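Section 4: Setting Up Your Catch-All Bin

A big metal bin is one of the handiest things you can own for picnic gear, toys and all the odds and ends that drift through a busy house. The Irkby takes only a few minutes to get ready, and then you can start filling it (the fun part!).

1. Choose a sturdy table at a height where you can reach the bin floor without stretching.

2. Set the bin down with the tall panel at the back. Leave 2 inches of clear tabletop along the front.

3. Run a hand along the inside seams. Lift away any loose tape and press down the rest.

4. Wipe the floor and walls with a soft, damp cloth, then dry them well.

CAUTION: Bare metal edges can be sharp where paint has worn away. Wear gloves for steps 3 and 4.

5. Put in your everyday pieces – cups, bowls, sunglasses, blocks, whatever your family grabs most. Keep them in a single layer for now, and don't fuss over which way up they land.
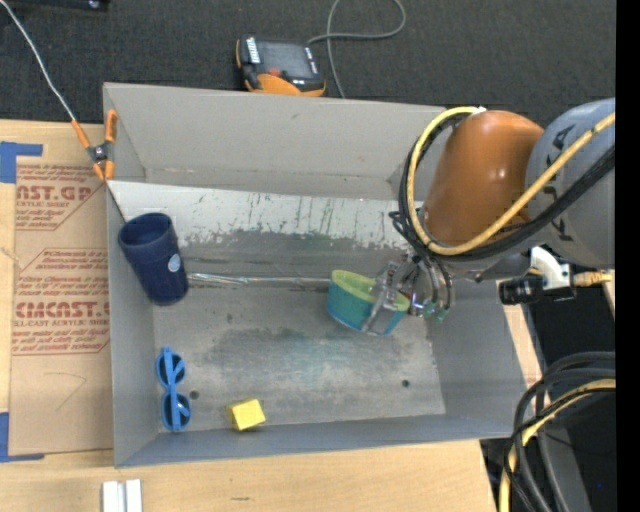 Can I keep dishes and toys in the same bin?

Mixing them is fine for short-term storage, and it makes tidying up wonderfully quick. Wash cups and bowls before you use them for food again.

6. Fold glasses before they go in, and keep heavy blocks well away from the lenses.

7. Empty the bin completely every 2 weeks and repeat step 4.

NOTE: Scuffs and stains on the floor of the bin are normal with use. For scraped paint, the Jasell touch-up pen (part 141) gives a lovely even finish. Let it dry overnight before you refill the bin.

NOTE: If you have the Latik divider set, part 534, fit it after step 4 and before anything goes in. Instructions for the dividers are in Section 5.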